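Vandovberg Folding Notes

A data card for the written folding records in this folder. Version 2, tidied up in May.

What it is

A collection of 300 short records about clothes being folded on a table, mostly tops, with a small number of trousers and tea towels. Each record gives the type of garment, the state it started in, the folding method attempted and a verdict. The verdicts are opinions. They were written down by people with differing standards of neatness, and you should treat them that way.

The list of garment types was taken over from an earlier set called Jeltard, which claimed to cover "everyday laundry". I doubt that. It had no fitted sheets and hardly any socks, and neither has this one. If your everyday laundry is all tops, you're well served.

Fields

garment: one of 14 types. "Top, long-sleeved" covers everything from a thin T-shirt to something close to a jumper. It should have been split and wasn't.

start: flat, crumpled, part-folded or inside out. Part-folded and crumpled are often the same thing with a different person holding the pen.

method: thirds, halves, roll, or the so-called Flanavine fold, where the sleeves go in first and the body is folded over them twice. Its supporters say it stops the shoulders creasing. I have yet to see a record that shows this.

surface: round table, square table, bed or other. Please fill this in. A sleeve that hangs over a curved rim gives different trouble from one lying flat, and the older notes ignore it completely.

verdict: neat, passable or redo.

notes: free text, in English, with a few leftovers in Turkish from the Çınar records that still need translating.

About long-sleeved tops

These make up the biggest group and the least reliable one. The usual instruction is to lay the top face down, smooth it out and bring the sleeves in. Fine, if it arrives in a state where you can tell which side is the face. With a crumpled cotton top most of the effort goes into finding the hem and both cuffs, and the fold itself is over quickly. The records give that searching stage one word and then spend a paragraph on the fold. 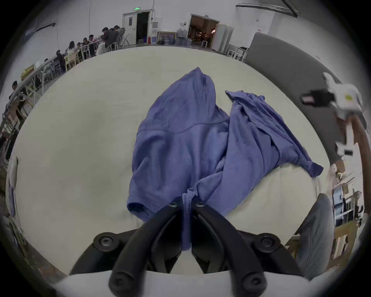

Is it better to shake a crumpled top out first or to flatten it where it lies?

Shaking it out by the shoulders is quicker for thin cotton, provided you can find the shoulders. Thick ribbed cuffs tend to swing round and tuck themselves under the body, so for those I'd flatten from the middle outwards and pull each sleeve straight by its cuff.

Known problems

"Neat" drifts. Early records use it for anything with square corners; later ones also want the collar lying flat. Don't compare the two halves of the set without rereading the notes field.

Colour was recorded as free text, so "blue" could mean nearly anything. Don't sort by it.

The roll method looks very good on paper. It was mainly tried on soft, thin garments that would have looked tidy however they were folded, so I wouldn't draw any conclusion from it.

Two records have a method and no garment. They have been left in until someone finds the original sheets.

Changes in version 2

Merged "jersey" into "top, long-sleeved", against my advice. Added the surface field. Took out the star ratings, which were all fours.

Corrections

Send them to Eskil Holmgren with the record number and the wording you'd like instead. "This one looks wrong" isn't enough to go on. Proposals for a new folding method need a few records from someone other than the person who thought of it.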